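Gramby Paving Notes - README

Welcome, and thank you for stopping by! Gramby is a collection of 2372 written records about small paving and driveway jobs, put together so that homeowners, students and small contractors have something solid to look at before they ask for quotes or start digging. It grew out of the job books kept at Kundent, our family paving firm, and it has been tidied up a good deal since then (though you will still find the odd coffee-break abbreviation here and there, and we hope you'll forgive us).

Last updated: December 26, 2025

What's inside

Every record covers one job, from the first visit to the final sweep. You'll find the surface type, the size of the area, the depth of the base, the kind of edging, the drainage plan and a free-text note from whoever ran the crew. Of the full set, 1682 records are for driveways, and the rest are patios, side paths and the little aprons people like to have in front of a garage.

The files are

jobs.csv - the main table, one row per job
notes.csv - the crew notes, matched to the main table by job_id
surfaces.txt - a plain list of the surface names we use and what we mean by them

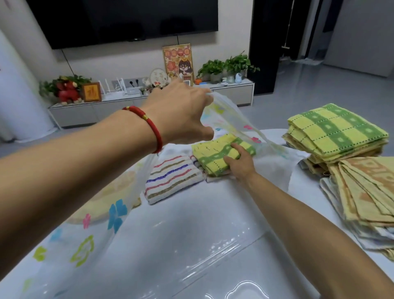

The crew notes are the part we're fondest of, and they're also the part that needs the most patience. They were written on site, often in a hurry, and they mix measurements with remarks about gates, tree roots and where the truck could park. We went through them one at a time, taking out addresses and phone numbers and leaving the rest the way it was. Paper copies that matter to you deserve a bit of care as well, and one of those big see-through plastic bags with the flowers printed on it, the sort that will swallow a folded towel, holds a good stack of job sheets and lets you see which bundle you're reaching for. Once the sheets were typed up, we checked the measurements against the invoices and fixed the ones that had been copied down wrong.

How the measurements work

Areas are in square feet and depths are in inches. Base depth means the packed stone only, so please don't add the sand bed to it - that has its own column, called bed_depth. Slope is given as inches of fall over ten feet. If a field is blank, the crew didn't write it down, and we'd much prefer you leave it blank than fill in a zero!

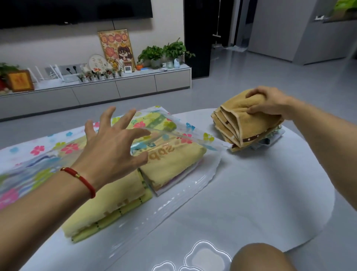
Folded towels and a flower-print vacuum storage bag.

A word about surfaces. We use the name "Verico" for our own mix of two paver sizes laid in a random pattern, and it turns up a lot in the later records. Older rows call the same thing "mixed block," and we've left both names in place so that the notes still match the table. The surfaces list explains which is which. Stamped concrete and plain brushed concrete are kept apart, even where a driveway has a stamped border around a brushed middle, in which case you'll see two rows with the same job_id and a part number after it.

Known gaps

Gravel driveways are thin on the ground here, because we simply didn't lay many of them. Winter jobs are scarce too. We also lost 400 crew notes when an old computer gave up one May, so those jobs have a row in the main table and nothing to go with it. Please don't use the base depths as a building standard - soil changes from one street to the next, and your local code comes first.
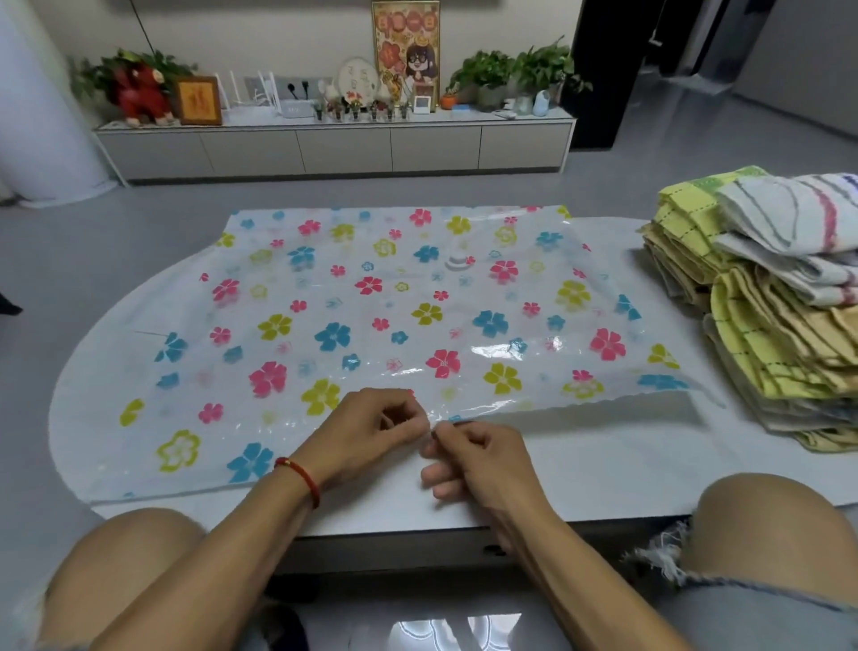 Using and sharing

You're welcome to use Gramby for study, teaching or planning your own project, and you may pass it along as long as this README travels with it. If you mention it somewhere, "Gramby Paving Notes, version 2, Kundent" will do nicely. Found a mistake? Please open an issue with the job_id and the column name, and we'll look it up in the original sheets and put it right in the next version.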